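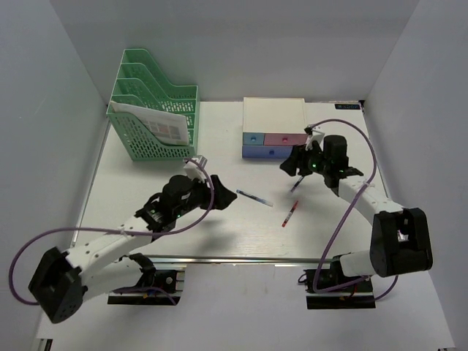 フリヴヴェック共同工房 第二作業室における双腕機「ソリアーノ」の製作経過について

2024年4月22日
起草 製作担当

一 本書は、当工房の利用規程第九条に基づき、登録製作物「ソリアーノ」の現況を運営室に届け出るものである。前回の届出は十一月に行った。その際、運営室より「記述に私情が多い」との指摘を受けたため、今回は事実のみを記すよう努める。

二 製作者は二名である。一名は起草者、もう一名はヒュー・ジェンキンズ氏であった。同氏は昨年末をもって当工房を退会し、郷里に戻っている。登録簿の製作者欄には現在も両名の氏名を残してある。規程上、退会者の氏名は抹消すべきものと承知しているが、抹消届の用紙には退会者本人の署名欄があり、当該用紙はいまだ本人に送付していない。

三 左腕の組立ては起草者が、右腕の組立てはジェンキンズ氏が担当した。設計図は共通であり、部品も同一の注文で取り寄せたものであるが、両腕の動きには差異が認められる。左腕は指令を受けるとただちに動き、目標の手前で減速する。右腕は動き出す前にわずかな間を置く。この間は制御上の遅延として再三調査したものの、配線、電源、通信のいずれにも原因を見いだせなかった。最終的に、ジェンキンズ氏が書いた右腕の制御文の2,965行目に、待機を命じる一行が見つかった。注記は付されていなかった。

四 起草者は当該の一行を削除し、試験を行った。右腕は左腕と同時に動くようになり、机上の筆記具を取り上げる所要時間は短縮された。ただし、両腕が同じ一本に向かい、中央で爪が触れ合う事例が続いた。翌日、起草者は削除した一行を元に戻した。以後、接触は起きていない。待機時間は138ミリ秒である。

五 机上の備品について届け出る。書類立ては緑系統の樹脂製で、工房の共有備品から借用している。小引出しはジェンキンズ氏が持ち込んだものであり、退会時に引き取りの意思を電話で確認したところ、「置いておいてほしい、ソリアーノがまだ開け方を覚えていない」との回答であった。よって私物の残置には当たらず、製作物の付属品として扱うのが相当と考える。運営室の判断を仰ぎたい。

六 引出しの開閉は、当初の計画における最終課題である。一方の腕が本体を押さえ、もう一方の腕がつまみを引く。筆記具を中に納め、閉じる。人間であれば幼児にも可能な動作であるが、つまみは小さく、丸く、爪が滑る。ジェンキンズ氏の在籍中に行った試行は200回で、成功の記録はない。同氏は失敗のたびに時刻を帳面に記した。帳面は現在、起草者が引き継いでいる。

七 経費について。前回届出以降の支出は、部品商クリニクに対する支払いのみである。内訳は関節用の歯車一式および固定具で、合計3,234円となった。領収書は別に綴じてある。なお、同商の納品書の宛名は今回も「ジェンキンズ様」となっていた。訂正の申入れは行っていない。

八 二月、隣の作業室の利用者より、夜間に第二作業室から物音がするとの申出があった。調査の結果、物音は起草者が閉室後に試行を続けていたことによるものと判明した。利用規程第四条に反する行為であり、この点については弁明しない。申出のあった利用者には口頭で謝罪し、以後は二十一時までに作業を終えている。同利用者は後日、つまみが滑るのであれば爪の内側に薄いゴムを貼ってはどうかと述べ、自転車の古いチューブを提供した。記録として残す。

九 ゴムを貼るにあたり、起草者は右腕の爪を一度取り外した。爪の裏、ねじに隠れる位置に、鉛筆で小さく文字が書かれていた。「シラッハまで二時間半」とある。シラッハはジェンキンズ氏の郷里の地名である。いつ書かれたものかは不明である。機能に影響しないため、消去せずにそのまま組み戻した。

十 三月以降の試行において、右腕は二度、引出しのつまみをつかんだ。一度目は引く途中で外れた。二度目は、引出しが指一本分だけ開いた。左腕が本体を押さえる動作に入ったのは、その後である。順序としては誤りであり、成功には算入しない。帳面には時刻を記入した。

十一 二度目の試行の結果は、即日、書面にてジェンキンズ氏に通知した。退会者に対する製作経過の通知は規程に定めがなく、切手代は起草者が負担した。十日後に返書があった。本文は技術的な事項に限られ、右腕の待機について次の説明が含まれていた。以下に全文のまま転記する。

「あの一行は、左が先に選ぶのを待つためのものです。君はいつも先に手を出すので、機械もそうなるだろうと考えました。消しても構いませんが、たぶん戻すことになります。」

十二 前項の指摘について、起草者に異議はない。第四項に記した経緯は、返書を受け取る前のものである。

十三 今後の予定を次のとおり届け出る。第二作業室の使用期限は本月末であるが、これを六か月延長したい。左腕の押さえ動作を先行させる改修を行い、その後に引出しの試行を再開する。改修は左腕の制御文に限るものとし、右腕の制御文には手を加えない。

十四 あわせて、来客一名の入室許可を申請する。氏名はヒュー・ジェンキンズ、所属はなし、住所はシラッハ。入室の目的欄には、同氏の希望により「引出しの件」と記載した。滞在日数は未定のため空欄としてある。

十五 抹消届の用紙は、運営室に返却する。

以上

（運営室記入欄）
延長、許可する。入室、許可する。小引出しは付属品と認める。私情の記述については、前回より増えているように見受けられるが、今回は差し戻さない。二十一時の閉室は来客にも適用されるので、よく伝えておくこと。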